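Coter Building Heat Retrofit: Progress Report
To: Róisín Tully
From: Ekaette Yusuf
Wednesday, February 20, 2019 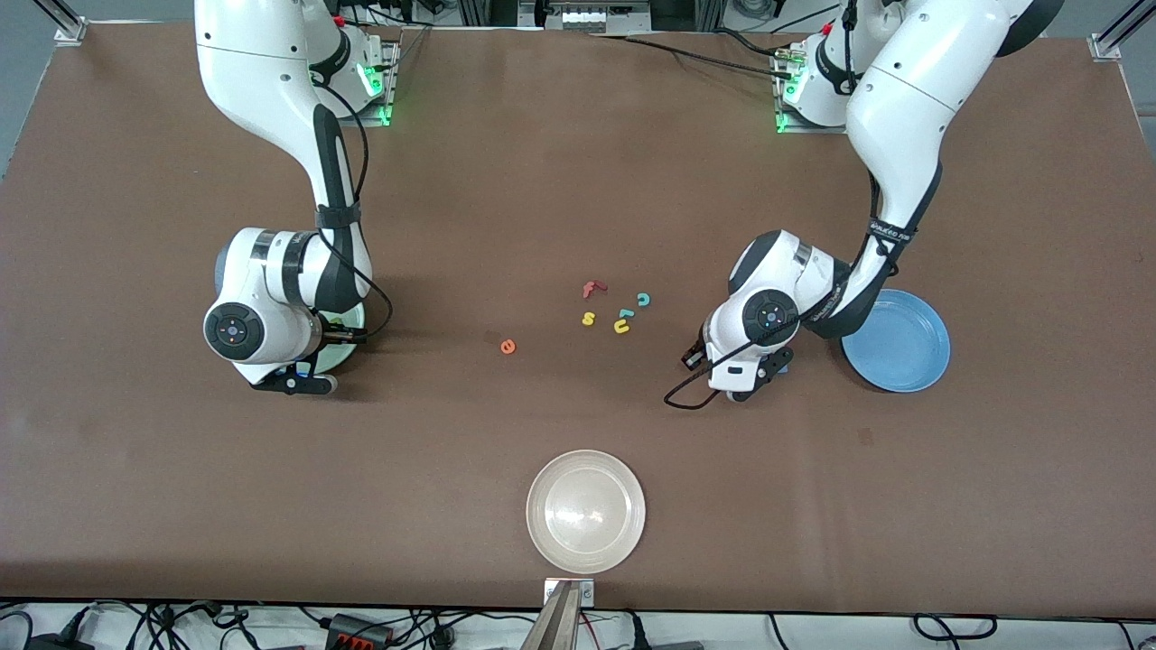 Work on the boiler side is finished. The two old units are out, the Vesik condensing boiler is in, and the system has been flushed and refilled. I would like to call that good news, but the gas figures so far don't let me. We burned 2,719 therms in the first full billing period, and the installer's proposal had led us to expect a good deal less. Their answer is that it was a cold month. Maybe so - they knew it was winter when they wrote the proposal.

Radiator valves: 91 fitted, three left, all on the top floor, where the pipe threads are in bad shape. Clistalard has quoted for new pipe ends. I haven't signed, as the survey in November was supposed to catch this.

Controls are the part I trust least. Yeom promises savings from its scheduling software, but the rear stairwell sensor sits right over a radiator and reads warm all day. Until it is moved, I would ignore any chart they send you.

Spending is within budget, with up to $200 still in dispute over a second callout charge.

Next steps are moving the sensor, settling the pipe quote and reading the meter ourselves every week. Please hold the final payment until we have a full month of our own readings.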